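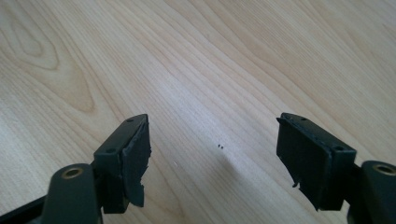

The claim that a tidy desk makes a better student turns up in orientation handbooks, library posters and the sales copy of any firm with a storage range to sell. For my second-year research methods project I wanted to know what it rests on. My suspicion going in was that it rests on very little, and that a good part of its appeal is the look of the thing: a pale tabletop with long streaks of grain running across it appeals to me as much as to the next person, but liking the look of a surface doesn't tell you whether an essay got written on it.

Student Projects > Social Science > Study Habits

Where the claim comes from

I started with the booklet handed out at Skakstead, the residence where I live. It says that "research shows" clutter reduces concentration and gives no reference. I emailed the residence office to ask which research. They said the wording came from a welcome kit supplied by Betisero, a home storage company. Betisero's customer service team sent me a link to their blog, and the blog cited a survey of their own customers. People who had just bought storage were asked whether they felt more organised, and most said they did. I would have been surprised by any other answer.

The published studies I could get through the Živković Library are more careful, and they are also about something else. Several measure how quickly people find a target on a busy screen. That is a long way from a student with a half-read chapter and a pile of laundry.

What I did

I kept a diary for 5 weeks from the start of October. I tidied my desk completely before study in alternate weeks and left it alone in the others. Each night I wrote down the words drafted and gave my concentration a score. I was aiming for a 3,000 word essay draft in every week, tidy or not.

The obvious weakness is that I was both the experimenter and the subject, and I knew which week I was in. An odd number of weeks also meant the tidy condition got one more go than the untidy one. I should have planned that better.

What I found

My best week was an untidy one. My worst, at 2,314 words, was a tidy one, although I had a cold for part of it and I don't think the desk can be blamed. My concentration scores were higher in tidy weeks, and this is the result a supporter of the claim would point to. I think it shows that I had absorbed the booklet. I felt more productive and wrote no more.

The time spent tidying is the part that the sales copy leaves out. Sorting things into containers feels like work, and I caught myself doing it on the evenings when I least wanted to read.

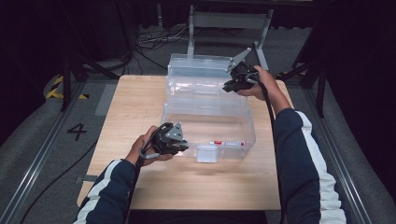 Clear plastic bins on a light wooden table, the farther one with its lid on.

Clear bins are usually recommended over solid ones because you can see what you own. That may be true for a single pen. Stack a few together and you are looking through several walls at once, and I found mine harder to read than the Rostar shoebox they replaced — which at least had writing on the end.

Limitations

One student can't settle this. I would like to see it repeated with a proper group, with scores collected by someone who doesn't know the state of each person's desk. I also didn't define "tidy" until the second week, so the first entries rely on my own judgement.

My supervisor's comment on the draft was that I had set out to dislike the claim. I accept that. I would still ask the residence to drop "research shows" from the booklet until there is some research to show.

Theresia Rainer
Submitted December 15, 2022

We use cookies to remember your preferences and to see how visitors use this site. Accept | Manage settings

Contact us | Copyright and permissions | Back to top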